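Leather rifle sling stretching - normal or send it back?

Privdale Forums > Leather Gear and Field Carry

tannerhill
Joined: February
Posts: 12

I bought a Kinnear rifle sling before the season and it has stretched more than I expected. It's the plain one, no padding, with the lace adjustment at the front. I started on the middle holes and I'm now on the last ones, and the rifle still rides lower than I want it. I carry it maybe two mornings a week, mostly uphill in wet brush.

Is that normal for vegetable tanned leather, or did I get a piece cut from the belly? I emailed the shop and Agnes Niven wrote back that some stretch is expected in the first year. I would like to hear from people who don't sell them.

----------

oldcutbank
Posts: 1,722

Some stretch is normal. Running out of holes is not. A sling should be cut from the back, where the hide is tight. Bend it double with the finished side out and look at the fold. If the surface wrinkles up loose and doesn't go flat again, it's belly or flank and I would send it back.

Also, what are you putting on it? Oil will do this faster than rain will.

----------

tannerhill

Neatsfoot oil. Three coats when it was new and another after each wet hunt.

----------

oldcutbank

There's your answer.

----------

R_Dunmore

I don't agree that it's all the oil. I've had two Kinnear slings. The first was fine for years with plenty of oil on it. The second, bought after they changed where they get their leather, went soft in one season and I hardly touched it. Same width, same stitching, but it felt spongy out of the package. I moved to a Silleo with a nylon core sewn between two layers and haven't changed the adjustment once. It's stiffer and it costs more, and it took most of a season before it would lie flat on my shoulder.

As for storage, don't hang the rifle by the sling. A lot of people do that on a peg and then wonder where the extra length came from. Mine comes off the rifle when I get home and gets laid out straight in the spare room until it's dry.

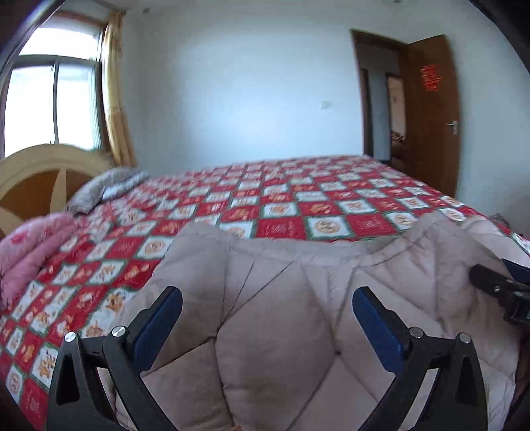
Keep it away from the heater too. Leather that dries fast gets hard and then cracks at the swivel holes, and a cracked hole is a dropped rifle. Overnight at room temperature is plenty. After that I wipe on a thin coat of wax paste and leave it alone.

----------

fergus_m

Fergus MacLeish here, I do repairs and a few custom slings. You're both partly right. Four or more coats of neatsfoot will soften any strap, good or bad. But a one-layer sling with no lining is going to grow somewhat whatever you do. If the leather passes the bend test, the easy fix is to cut an inch or so off the plain end and punch new holes. Any shoe repair place can do it.

Don't try to shrink it with hot water. I get those in here and they are usually past saving.

----------

oldcutbank

Agree on the hot water. I don't agree that a plain sling has to grow. I've got one that was my father's and it's on the same hole he left it on.

----------

fergus_m

Then it did its growing before you got it.

----------

mukia_owner

I'll put in a word for the Mukia. Wide at the shoulder, suede on the back, doesn't slide. Mine has been soaked plenty and it hasn't moved.

----------

R_Dunmore

The suede on those holds water though. I borrowed one and my coat was wet through under it.

----------

mukia_owner

Never had that. Depends on the coat I guess.

----------

tannerhill
8th January

Update. I did the bend test and most of it looks fine, but there's a loose patch toward the rear swivel. I sent Agnes a note about it and she offered to replace the strap if I pay shipping one way. I'm going to take her up on it and stay off the oil this time. Fergus, what wax do you use?

----------

fergus_m

Plain beeswax melted with a little tallow. Go thin, and buff it off the next day.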